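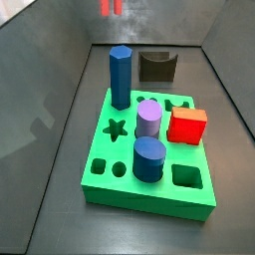
The green foam sorting board with some of its blocks.

Plendale toy library adds shape sorters to its shelves

March 14, 2021

Families in Plendale can now borrow large foam shape-sorting boards from the town's toy library, which has added them to its lending list after a run of requests from parents of toddlers.

The boards are thick green slabs with openings cut into the top. Each comes with a bag of solid blocks, among them a tall blue hexagonal prism, a purple cylinder, a shorter and wider blue cylinder, a red cube and an arch. There is also a star-shaped hole, a favourite with older children.

Kheri Tanui, who runs the library from two rooms behind the Dratley Road shops, said the old wooden sorters had been on loan almost without a break and were starting to show it.

"Paint was coming off the corners and we had lost several pieces," she said. "Foam is quieter on a hard floor as well. People in flats ask about that more than anything else."

The library has 178 member families and lent out 630 items last year, down on the year before because it was closed for long stretches. Sorters, stacking toys and simple puzzles made up 102 of those loans. Jigsaws for older children were the next most popular group.

The new boards were paid for with £506 raised at a sale of second-hand toys and books in December, held outdoors in the car park. Some of the money also went on storage tubs and replacement bags.

Members can keep a board for three weeks and renew it once if there is no waiting list. There is no extra charge on top of the yearly membership. Borrowers are asked to check the blocks against the card in the bag before they bring a set back.

Victor Makori, a childminder who has been a member for four years, tried one of the boards with the children he looks after before they went on general loan. He said the size of the blocks suited small hands, and that he had been surprised by how long the cylinders kept their attention.

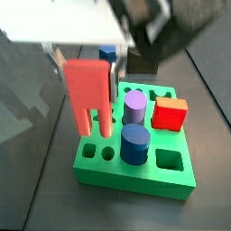 "With the purple one and the blue one, they stand them up next to each other and argue over which is bigger," he said. "One is taller and one is fatter, so it can go on all morning. The arch is harder. It has to be turned the right way round before it will go anywhere, and a two-year-old will usually try it on its side first."

He suggested that parents start with two or three blocks and leave the rest in the bag – the full set can be a lot to take in at once. He also lets the children use the blocks for building when they have had enough of sorting.

The library asks that the foam is wiped with a damp cloth and mild soap and left to dry on its side. It should not go in a dishwasher or be left against a radiator. Any block with a piece missing should be handed in at the desk and kept away from young children in the meantime. Members will not be charged for ordinary wear.

Collection is by appointment for now, with one family at a time at the door. Returned toys are put aside for three days before they are cleaned and lent out again. Ms Tanui said she hoped to bring back the drop-in sessions, where children can try things before they are borrowed, once the rules allow it.

A second order is planned if the boards prove popular. The library is also looking for donations of wooden train track and picture dominoes in good condition, but cannot take soft toys or anything that needs a mains plug.

Membership forms can be picked up from the Dratley Road entrance or from Mbwambo Pharmacy next door. Anyone who wants to reserve a board should leave their name, a phone number and the age of the child, and will be rung with a collection time.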